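What I've learned about cold tea since August

I was never much of a tea person. Mum drank it by the pot, strong enough to stand a spoon in, and I suppose I spent most of my twenties avoiding it on principle. Then last August I came back from a fortnight staying near Assunção with my old housemate Mafalda Lobo, who keeps a jug of cold tea in the fridge all year, and I've been hooked ever since (my colour-coded jam cupboard has had to make room, which caused some grumbling at our place).

A few of you wrote after my last post wanting to know how I make mine, so I thought I'd put it all down in one spot, with the caveat that I'm a home fiddler and you may well have a better way. If you do, please tell me!

Steeping it cold

I used to brew it hot, let it sit on the bench and then chill it, and it always came out a bit harsh for my liking. Mafalda's way is to put the leaves straight into cold water, lid on, into the fridge before bed. By breakfast it's lovely. I use 34 grams of loose black tea for my big two-jug batch, which sounds like a lot, and my husband certainly thinks so when he sees the grocery bill. Oolong is wonderful too, and needs a little longer. Green tea I've had less luck with, though I suspect I've been buying the wrong one.

Strain it twice if you can be bothered. I usually can't, and there's a bit of silt at the bottom of the last glass, but it's never done me any harm.

Buying it ready made

There are days when I forget to put a jug on, and then it's off to the grocer near the station, where the drinks fridge has a whole shelf of bottled tea. I've worked my way along most of it by now. Some are far too sweet for me, but the plain unsweetened ones are very good, and I like them best from the fridge door with nothing added at all. The dark ones have that toasty, almost malty flavour I can't seem to get at home.

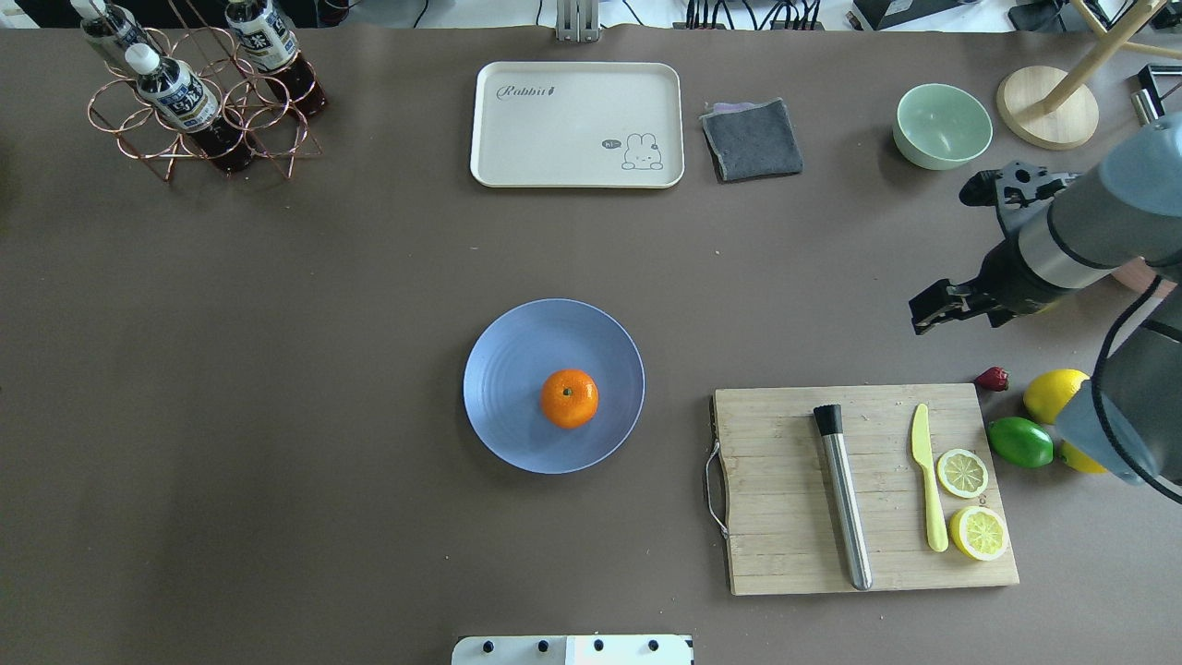 What to eat with it

Anything salty, to my mind. Cheese on toast, roasted nuts, those little rice crackers that vanish by the handful. My neighbour Kosmas Gavalas swears by a slice of his orange cake, and he brought one over on Wednesday to prove the point. I have to say it was a very persuasive cake, and I've asked for the recipe, which he says is in his head and will need some coaxing out over a few more afternoons.

I've also been freezing leftover tea in ice cube trays so the glass doesn't go watery while I'm out weeding. Lemon peel in each cube is nice. Mint went black and looked dreadful, so I won't be repeating that one.

Next on my list is a roasted barley brew, and I've got a bag of it waiting in the pantry. I'll let you know how it goes once I've worked out the amounts.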